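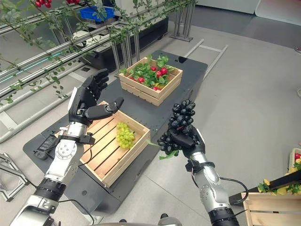 The produce display hall at Pristham was the second stop of the visit, after the loading bay. Istby supplies the stands, vines and crates for store fit-outs and trade shows, and the hall is where layouts are checked before they ship. Each fruit type gets its own crate: the pale green grapes lie on the bottom slats of an open box of light wood, with red fruit and foliage in a second crate farther back and yellow fruit in a third. Vines are hung over the pipe rail above crate height. Tracey Penrose, who led the tour, gave the standard crate load as 60 pieces for small fruit. Grapes are counted by the bunch.

Materials and finish

Artificial grapes are graded on gloss. The dark variety is the harder one to judge, as every berry throws a sharp white highlight and small molding marks are lost in it. Istby checks samples at 100 cm under two light levels and rejects any bunch with a visible seam. Leaves are ordered separately from Pelupessy in packs of 200.

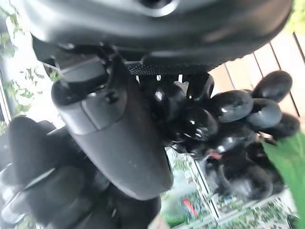
Practical notes

Tours start at 10 a.m. and last roughly 130 minutes, including the Hemex paint shop next door. Closed shoes are required in both buildings. The next open day is in March, and parking is behind the loading bay.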